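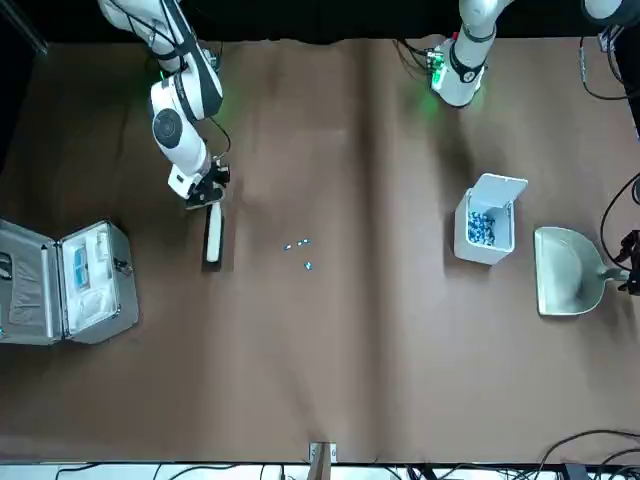

A narrow brush over a brown work surface.

3 min read

Jewelers should tell buyers when a stone has been oiled, heated or filled, and they should put it in writing before money changes hands. Most of them don't.

My sister paid for a garnet and sapphire ring at a shop in Sosthorpe last October. The receipt said "natural sapphire." It was natural. It had also been heated, and she learned that only when she took it to Steinar Eyvindsson for resizing.

I have no quarrel with heating. It is old practice and it lasts. Filling is different - a filled stone can be ruined by an ultrasonic cleaner, and the owner ought to know that. 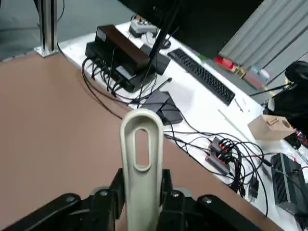 Brown tabletop beside a white-topped desk.

Sellers say buyers don't want the details. I asked at Dresberg and at Rocha, and both told me a card with every stone would scare people off. A printed card costs them almost 30 cents. I would take it over a velvet box.

Recent posts
Why I stopped buying opals online
Pluta closes its repair counter
Reading a pearl grading slip

We use cookies to improve your visit. Accept | Settings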